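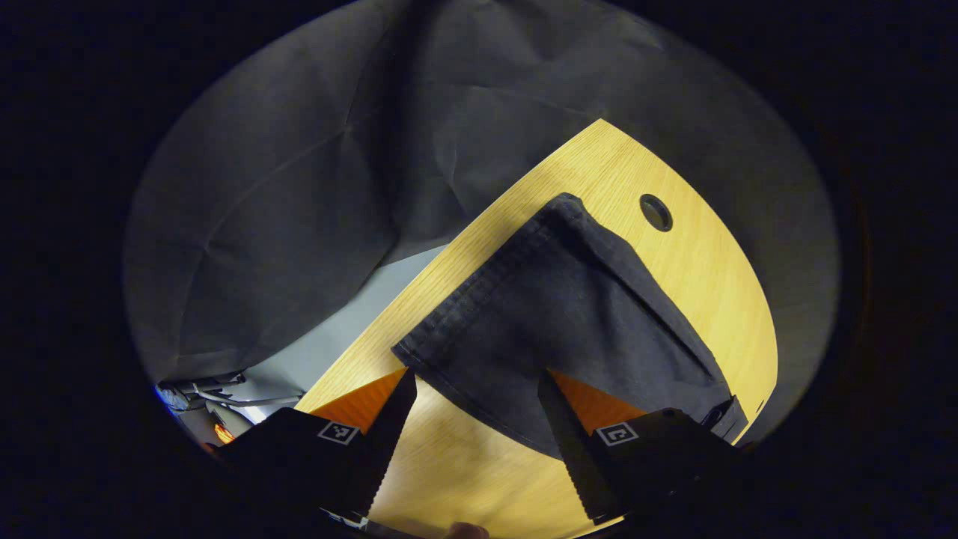
4.2 Folding

Folding was the weakest of the household tasks, and the results depend heavily on what is counted as a fold. We follow the rule used for the Zesteo tasks: a fold is complete when the cloth lies as a rough rectangle, no layer has slipped out by more than the width of a hem, and the gripper has let go. Under this rule the policy trained on 400 hand-held demonstrations completed 30 of 80 trials. The same policy completed most of the single-layer trials, where a flat towel is folded once along its length, and very few of those that called for a second fold across the first.

The drop comes mainly from thickness. Once a heavy garment has been doubled over, the upper edge presents several layers to the fingers, and the policy must take all of them or the fold opens on the way across. Figure 5 shows a dark folded cloth on the table, with the doubled hem at its upper end and the serrated fingers on either side. From this view the hem and the stitching lines can be made out, but the number of layers at the edge cannot be read with any confidence. Human demonstrators judged it by feel. No force or touch signal was recorded, so that judgment is absent from the training data.

Figure 5. Folding task, view from the hand-held gripper. Square fiducial markers are mounted below the orange finger pads.

Colour also played a part. Dark fabric failed more often than light fabric of similar weight — we put this down to creases that hold little contrast in shadow, although lighting was not varied on purpose and the effect may be smaller than it looks. Adding a second lamp in February changed the failure pattern but did not raise the count, and those trials are left out of the totals.

We tested whether the fault lay with the fingers by having Silvia Doležal repeat 10 of the failed starting positions with the hand-held tool, working only from the recorded view on a monitor. She completed seven. Her three failures were all missed layers. The hardware can therefore do the job in most cases, and a viewer limited to the same picture still makes the same kind of error, though less often.

The Jindar baseline uses scripted grasps and was run on the towel subset only. It was faster than our policy and failed whenever the towel was laid at an angle to the table edge. We did not tune it further.

On this evidence, folding of mixed laundry without a person nearby is still out of reach for the present setup. Sorting and wiping, reported in Section 4.3, are closer.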